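Grabner Yard Workshop Units: Progress Report to the Wukent Fund

Reporting period ending 2023-01-29

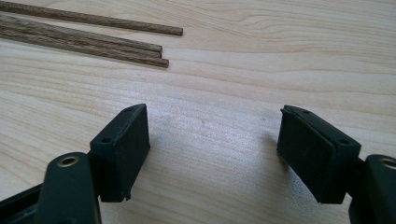

1. Position against programme

The building permit for Blocks A and B was issued in November, 14 working days later than shown in the baseline programme. Groundworks on Block A are complete and the slab has been cast. Block B is at formation level. The steel frame for Block A is on order from Nonel, with delivery to site expected in the next reporting period.

The delay to the permit came from a query on surface water discharge. Mivard revised the drainage layout and resubmitted it with an enlarged attenuation tank. The city accepted the revision without further conditions. Part of the lost time has been recovered by starting the service trenches ahead of the Block B excavation – the two had been planned in sequence.

2. Change of use, existing store

The former timber store on the east side will be altered to provide small units for light trades. The application covers a new fire-rated partition, two additional exits and replacement of the roof covering. It is still with the plans examiner. No work other than the asbestos survey has been carried out in the store, and none will be until the permit is in hand.

The survey found asbestos cement in the rear lean-to only. Removal is priced within the existing contingency.

3. Floor area and lettings

Total lettable area remains at 300 square metres for the store and is unchanged for the new blocks. Heads of terms have been agreed for 2 units in Block A. Enquiries for the store are mainly from joinery and repair businesses, which has a bearing on the extract ventilation and on the electrical load. Mivard has been asked to confirm that the present incoming supply is adequate.

4. Cost

Expenditure to date stands at 45 per cent of the grant. The drainage change is the only variation instructed so far. Steel was bought at a fixed price. Roofing and cladding are not yet let and remain the main cost risk.

5. Next period

Erect frame, Block A.
Cast slab, Block B.
Obtain permit for the store alterations.
Let the roofing and cladding package.

The next claim will be submitted once the Block A frame has been inspected.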